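Relatório de andamento: oficinas de redução de lixo doméstico
Projeto Skidon, segundo período
Para: Fundo Kilton
26 de fevereiro de 2026

Olá a todos! Segue o relatório prometido, um pouco mais comprido do que o anterior (aconteceu muita coisa desde o outono, e eu escrevo como falo, já sabem).

O que fizemos

Começo pelo que correu bem. As oficinas em Herkby arrancaram com 14 famílias inscritas e neste momento temos 47, espalhadas por Herkby e pelos bairros do lado de Sedgwick. Cada família recebe a folha de registo, faz a pesagem semanal em casa e vem uma vez por mês conversar connosco. Eu achava que a pesagem ia ser a parte chata e foi a que pegou mais depressa! Há quem me mande mensagem à noite só para contar que baixou outra vez.

A maior surpresa foram as embalagens mistas. Cartão com película por dentro, saquetas pequenas, papéis engordurados: ninguém sabia bem onde pôr aquilo, e eu própria tive de ir ler as regras do município duas vezes. Acabámos por dedicar uma sessão inteira ao caixote da cozinha, que era para ser meia hora e passou muito disso.
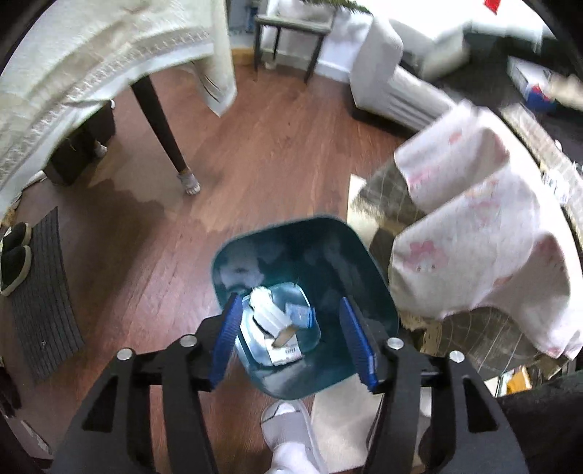 Dinheiro

Dos 3000 euros do período gastámos quase 40 por cento, menos do que eu tinha previsto. As balanças saíram mais baratas porque comprámos em segunda mão, e a impressão das folhas ficou por conta da gráfica de Sedgwick, que nos fez um preço simpático. Em contrapartida, o aluguer da sala subiu em janeiro e vai pesar mais no resto do ano. Se o Fundo estiver de acordo, gostava de passar a sobra das balanças para essa rubrica. Mando o mapa de despesas à parte, já com as faturas numeradas.

O que não correu tão bem

A compostagem. Tínhamos prometido um compostor partilhado a funcionar antes do Natal e ele continua à espera de autorização para o terreno. Já falei com a junta três vezes (a última por telefone, com a chamada a cair a meio) e a resposta é sempre que está em análise. Também perdemos algumas famílias nas semanas de chuva, e a folha de registo tem letras pequenas demais, queixa mais do que justa! A nova versão já está desenhada, com as categorias por extenso e espaço para apontamentos. 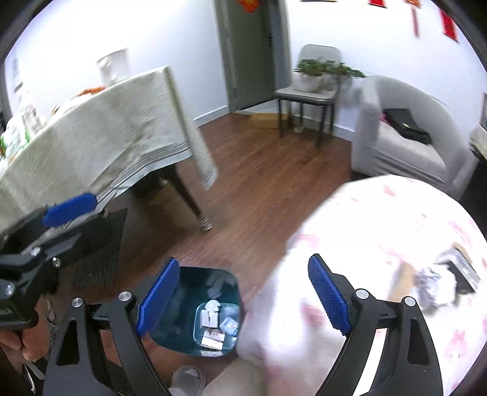 Uma participante de Herkby pediu que a folha trouxesse também uma coluna para o que se comprou a granel, para se perceber se o lixo desce por isso ou só porque naquela semana se comeu fora. Gostei muito da ideia e entra já na próxima impressão.

Até maio

Quero fechar o assunto do terreno, fazer duas sessões em Sedgwick (lá pedem horário de fim de tarde) e juntar os registos de todas as famílias num quadro só, que envio com o relatório seguinte. Fico à espera da vossa resposta sobre a rubrica da sala, de preferência antes de eu ter de assinar a renovação.

Um abraço,
A coordenação do Skidon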